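4.2 Rereading and the problem of the second pass

I should admit up front that I came to this part of the study with a hunch. I reread novels all the time (the same four or five, every winter, my family teases me for it) and I figured people who reread must be slower the second time, because they're savoring. So I was pretty excited to look at the diaries and see whether I was right. I was mostly wrong!

Quick recap for anyone who skipped Section 3. We had 77 readers keep a diary over one February, and between them they logged 1,303 reading sessions. I threw out the sessions with no start or stop time, which left 1,127 to work with. Every reader picked their own books. Some read in English, some in Dutch, a good number in Chinese, and a handful switched languages halfway through the month, which made my spreadsheet very ugly.

What jumps out is how short the rereading sessions are. People don't settle in. They pick the book up, find the part they want, read it, and then wander off to make dinner. One reader wrote, "I only wanted the train chapter," and then wrote almost the same thing nine days later about the same chapter. Mirjam Van Hecke, who coded the diaries with me, started calling these "visits," and the name stuck, so I'll use it for the rest of the paper.

Visits were more common with paper than with e-readers. I don't want to make too much of that, as our Tornberg group was nearly all paper to begin with and the Bornudau group leaned the other way. Still, the comments are fun to read. Paper readers talk about where things are: near the back, on a left-hand page, just after the part with the letter. E-reader users talk about searching for a word. Those are two different ways of remembering a book, and I think Gandon's scale, which we used for the follow-up survey, lumps them together in a way that hides the difference.
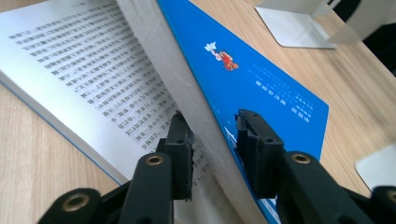
Figure 2. A Chinese-language paperback, open on a table, with one page raised.

I went back and forth with Yanling Ren on how to treat flipping. She argued (and I came around to it) that time spent hunting for a passage is still reading time, since people stop and take in a line or two along the way. Several diaries say exactly this. One person went looking for a funeral, got caught by a breakfast, and never made it to the funeral at all. If we'd counted only the passage they meant to find, that whole session would've been a zero.

So in the tables that follow, flipping is in. I also ran everything with flipping taken out, and the gap between visits and ordinary sessions gets wider, with the order of the groups staying the same. The Peeters readers are the odd ones in both versions, and I'll get to them in 4.3.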